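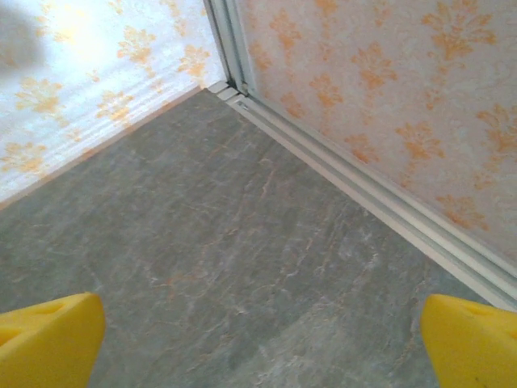
**vkhaemba:** Go northbound! Everyone does the Brarside Trail from the south end and then spends the last three days with the sun in their face on Hinojosa Ridge. Starting at Gisemby you get the gentle river miles first, and your legs get a chance to wake up before anything steep. I did all 142 miles that way in April and grinned through most of it.

**mossy_boots:** Northbound in April, sure. The OP wants to go in fall, and the springs past Gisemby were bone dry when I went through – I carried five quarts for 20 miles and hated every one of them.

**OP_tentpole:** Ooh, good to know. Is there anything at all in that stretch? Even a stock tank?

**vkhaemba:** There's a tank below the Bolteck junction, down a side path on the left. It's green but it filters fine. And that camp up on the knoll is the best night on the whole trail!! Owls all around you, and I had it to myself.

**mossy_boots:** I walked right past that side path, so I can't argue about the tank. I'd still go southbound. The climb out of Bolteck is 1332 feet and I'd rather come down it.

**switchback_sue:** Come down it on those loose rocks? No thank you, my knees vote with Victor Khaemba. Going up, it took me a morning and I loved it (blueberry bushes the whole way, though I was too late for berries).

**OP_tentpole:** OK, northbound then, with extra water bags. I'm so excited I packed and unpacked twice tonight. Does the shuttle still stop at Gisemby?

**switchback_sue:** Yes, but call the day before. And bring cash, the driver doesn't take cards.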